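4 Setting up the label station

This section covers the Vernik label station from unpacking to the first printed sheet. It applies to stations supplied with the Stundex cutter head. If your station has the older manual blade, follow the supplement packed with the blade instead.

Read the whole section before you plug anything in. Allow a clear bench with a power point within reach of the cord. Do not use an extension lead.

4.1 Choosing a bench

The station needs a flat, rigid surface. A folding table will flex when the cutter head returns, and the cut line will wander. Keep the station out of direct sun and away from air conditioner outlets, as moving air lifts the edges of light paper stock.

Leave a hand's width behind the station for the paper tray to slide out. The front edge of the base should sit flush with the front of the bench or slightly back from it. It must not overhang.

4.2 Fitting the paper tray

1. Remove the orange transit clip from the underside of the tray. Keep the clip. You will need it if the station is ever moved.
2. Slide the tray into the rear slot with the grey lever facing up.
3. Push until the tray clicks on both sides.
4. Fan the paper and load it with the print side down.
5. Move the side guides in until they touch the stack. Do not squeeze it.

Note: Paper stored in a cold shed or garage should be left in the room overnight in its wrapper before use.

CAUTION: Never put your fingers into the rear slot while the power is on. The feed roller starts without warning when the tray is seated.

4.3 Connecting the cutter head

1. Turn the station off at the wall.
2. Lift the front cover and lower the Stundex head onto the rail with the arrow pointing left.
3. Tighten the 2 thumb screws by hand. Do not use pliers.
4. Press the ribbon cable into its socket until the tab sits flat.
5. Close the cover and turn the power on. The head travels once to the right and once back, then the status light turns green.

If the light flashes amber, turn the power off and reseat the ribbon cable. If it still flashes amber, see fault 23 in section 9.

4.4 Adhesives and label stock

The station prints on plain stock as well as self-adhesive sheets. Plain labels are cheaper and come away from archive boxes more cleanly, but they have to be glued by hand after cutting. Use an ordinary glue stick and keep it capped between labels. 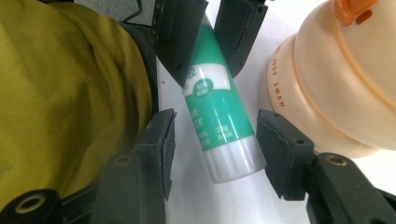
Figure 4-3. Glue stick with white cap.

Spray adhesives, contact cement and rubber-based glues must not be used near the station. The vapour clouds the sensor window and the damage is not covered by the warranty. Liquid PVA is safe but wrinkles stock lighter than copy paper.

To glue a plain label:

1. Lay the label face down on scrap paper.
2. Run the glue stick from the centre out past each edge.
3. Lift the label by one corner and discard the scrap sheet. Use a fresh piece for each label.
4. Line up the top edge on the box first, then smooth downwards with a dry cloth.
5. Leave the box standing upright until the glue has set.

Do not feed a glued label, or a sheet with any adhesive on its surface, back through the station. Glue on the feed roller can be removed only by replacing the roller (part 1394, sold by Nilsuwan).

4.5 Printing the test sheet

1. Load one sheet of plain A4.
2. Hold the Feed button until the light blinks, then let go.
3. Wait for the sheet to come out. Do not pull it.
4. Check the cut marks in each corner against the printed crosses.

The cut should pass through the centre of every cross. If all the crosses are out by the same amount, adjust the offset in the Prorko software under Tools, Alignment. If only one side is out, the paper guides are loose or the tray is not fully home. Repeat 4.2 from step 3 before changing any setting.

Print a second test sheet after each change. Offsets are saved when you close the Alignment window, and the previous values are not kept, so write them down first.

4.6 Before leaving the station

Turn the station off at the front switch and wait for the head to park at the left-hand end before turning it off at the wall. Cutting the power early leaves the blade exposed under the cover.

Empty the offcut drawer at the end of each day. Offcuts of self-adhesive stock curl and can stick to the drawer runners. Wipe the runners with a dry cloth only. Methylated spirits will dull the plastic, and oil will attract paper dust.

Put unused plain stock back in its wrapper and store it flat. Self-adhesive sheets should go back in the foil sleeve with the flap folded under.

Continue to section 5 to create your first label template.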